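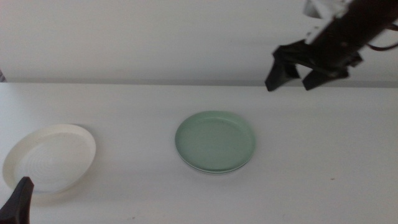 Workspace from the fixed camera: white dish at left, green plate near the center, gripper open at upper right.

Tirnavis plate set, README

This folder contains the recordings we made in February to compare two pairs of gripper fingers on flat tableware. The fingers are called Duvlow and Hepburn in all file names. Both pairs are black and both are fitted to the same arms, so please read the finger name from the log and do not guess it from the video.

Contents

episodes/ – 762 episodes, one folder for each
logs/ – joint positions and gripper opening, one CSV file per episode
splits/ – lists for training and testing
notes.txt – remarks written by the operators during the work

Of the 762 episodes, 757 have a complete log. The other five have video only. We kept them, but they are not in any split. The test list has 208 episodes.

Task

The arm must take a plate by the rim, lift it and put it down at another place on the table. Low plates are the difficult case. The finger has to go under the rim, and there is very little space between the rim and the table. A dish with a higher rim can be taken from the side, and here we saw a smaller difference between the two finger types.

Duvlow fingers have a thinner tip. They go under a low rim more easily, but they bend when the plate is heavy. Hepburn fingers are stiffer and need a more exact height. With them the operators often made a second try – this is marked in the log as "retry".

Camera

The camera was not moved between the two finger types. Exposure is locked. White dishes have low contrast against the white table, and our simple edge detector lost them many times. If you use depth from another source, you must do your own calibration.

Known problems

Episode numbers start at 300, which comes from an older numbering. In some logs the gripper opening is late by up to two samples.

Contact

Recording and logs: Milan Dewulf. Splits and labels: Eilidh Geddes. Please write the episode number in your message.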